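Planning the money for a picking cell: speaker notes
Talk for the Coredora buyers' group, March 2021

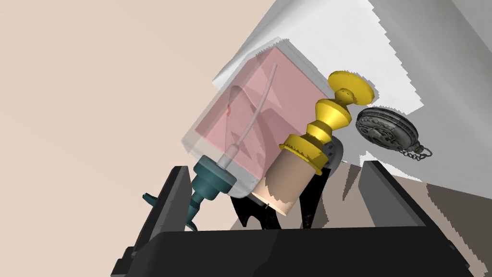 Good afternoon, and thank you for having me. My name is Nanami Tsuchiya and I do the equipment planning at Mirnport. I will speak slowly, please stop me if something is not clear.

First point: the arm is the part of the budget that everybody looks at. In our plan it was less than half of the money. (Wait here, let them write.)

Second point: mixed items. If you pick only one box size, buy a simple gripper and go home early. We have bottles with pump heads, cups, small things with chains. They lie on each other and at every angle. So before you ask for a price, make the list of your items. Our list had 400 items and it took Prasanna Mollah most of February to finish it. I think this was the best spent month of the project.

Third point: simulation first. We rented simulation time from Idari before we signed for any hardware. The budget line was small. In simulation you can try a wide finger and a narrow finger on the same pile, and you pay nothing for broken goods. We planned 1000 grasps for each finger type. Please remember that simulation is kind to you about friction and about soft packaging. Keep money for real tests also.

Fourth point: spare parts. Fingers wear out. Ask the seller for the price of one pair and the delivery time, in writing. Uddin gave us 24 days for one pair, and so we keep two pairs on the shelf. Kendra Desjardins made a separate budget line for this, under maintenance and not under purchase. Your accounting may want it different.

Fifth point: training hours. I forgot this in my first plan. Operators need time away from the line, and somebody must do their work in these hours. Put both costs in.

(If there is time: tell about the floor, and the power outlet on the wrong wall.)

Questions. For the spreadsheet, write to Tươi Ung, she will send the empty version.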